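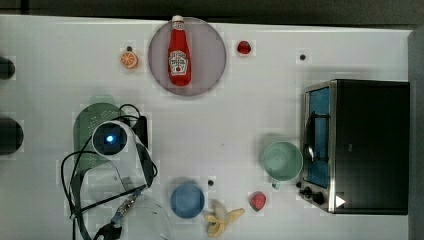 Practice table, Brernach site: toy food, a mug, a toaster oven and the arm.

Vormont is bringing robot arms into its meal kit kitchen in November. Packers on the Skumau line will spend 10 shifts at this table first. Lifting and sorting goes to the arms. Packers move to setup and checking, at the same pay grade. Questions go to the Cartwright office.

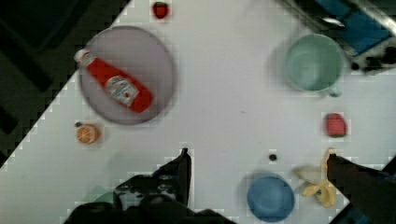 Close in at the gripper, with the blue bowl and banana peel near the fingers.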